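Thread: Reset rule for small-part sorting, handheld gripper demos

zuritz_line2
Our written practice says the organizer has to be completely empty before each take. I want that changed to "known state, logged." Emptying every cell costs us 28 seconds a take, and a start with one part already in a cell is a valid start condition.

trutmont_qa
Disagree. If the start state varies, the success check varies with it. We kept the empty rule after take 1811 was scored as a pass on a part left over from the previous take.

L. Correa
That is a logging fault. The checker should compare start and end, cell by cell. An end-only check will pass leftovers under either rule.

trutmont_qa
Fine, but who fills in the start state? Operators skip fields. We audited a Thursday batch and 19 sheets had no lid position.

dellidel_ops
Lid position matters more than contents. We require the lid fully open and flat before the take starts. Half-open lids catch the fingers.

zuritz_line2
Agreed on the lid. What about tinted boxes? Ríos wants them banned — the dividers hide small parts from the wrist view.

trutmont_qa
I would ban them too.

L. Correa
I would not. Clear boxes only gives you a policy that works on clear boxes. Allow tinted, and add a second view for scoring. Proposed text, version 2:

a) Lid open and flat, latches clear of the approach path.
b) Contents of each cell recorded before the fingers enter.
c) Any part present at start is listed by color and cell.
d) Box angle to the table edge is free. Do not square it up between takes.

Item (d) will get objections from anyone running fixed fixtures. I would still keep it for handheld work.

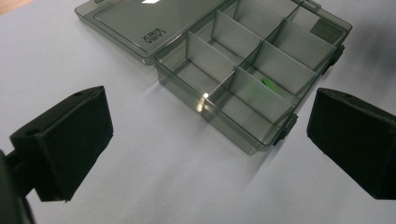 On (c), one word for the color is enough, and cells get numbered from the hinge side. If a part can't be identified through the divider, write "unknown" and leave it in place.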